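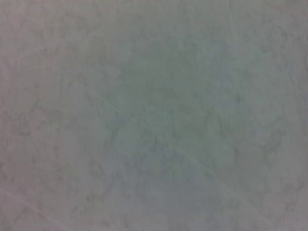 Grey-green surface, close up

Print this message | E-mail this message

Subject: Re: Mistside, which printing is it?
From: Siebe Hendriks
To: the list
October 2020

Gisela Dreßler wrote:

> I have a copy of Mistside by Bronar in green cloth, no jacket. The
> title page has no date. The back of the title page says "Second
> impression" but the list of other books by the author stops at
> Forketti, the same as in the first. The library catalogue gives
> 78 pages and mine has more than that. Does anyone know if there
> were two settings of the text? I would also like to know who did
> the translation, as no name is given.

Gisela,

There were two settings. The first has 78 numbered pages and the poems run on, one after another, with no blank leaves. The second starts each poem on a new page, so it comes out longer. The words "Second impression" are wrong, strictly speaking, as the type was set again. The list of other books was carried over without being brought up to date.

The print run for the first was 600. I have seen the number in a letter from the publisher, Gavrilă, which Seema Dwivedi copied for me in February. The letter doesn't give a figure for the second.

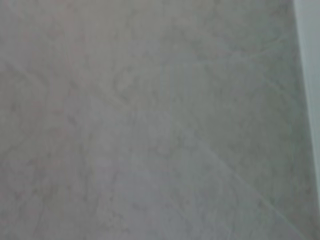
Pale vein in a marble pattern

On the translator, Rostam Bahrami is the person to ask. He thinks it was done by two people and that the last 3 poems are in a different hand. The line lengths change at that point and "shore" becomes "strand" all the way through. I am not fully convinced, but I have not read the original, only the English.

To tell the settings apart quickly, look at the poem called "Ferry, Evening". In the first it has a comma after "lamps" in the opening line. In the second the comma has gone. Check the spine as well. The lettering on the second is smaller and sits nearer the top.

Analyn Soriano was offering a first for 40 pounds last time I looked, with a worn jacket. I don't know if she still has it.

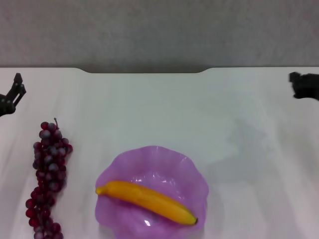

White table, grey wall

If your copy has the errata slip, could you send me the wording? Mine has lost its slip and the catalogues only say that there was one.

Siebe

Print this message | E-mail this message
Previous in thread | Next in thread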